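Igor Laskowska
Wednesday, November 14, 2018

1/ Budget season, so the arm quotes are in. Cerna wants a deposit before they'll talk about spare grippers. Great start.

2/ Emell's brochure says payback in 6 months. Payback on what labour? We haven't costed the sorting yet.

3/ Clikska will rent by the day, 80 hours minimum. Cables extra. Of course.

4/ My line items so far: two arms, aluminum rail, baskets, a decent bench top. Pens and pliers we've got.

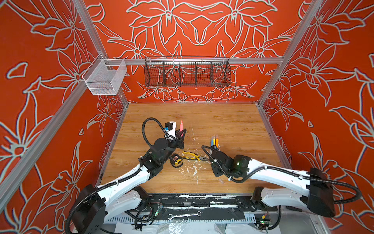

5/ Still to price:
- service visits (Urbańczyk hasn't called back)
- a second set of gripper motors
- my time, which the brochures all value at zero

6/ Not signing anything before the new year.

Filed under: Shop Talk, Gear & Budgets
6 comments · 80 shares
Back to top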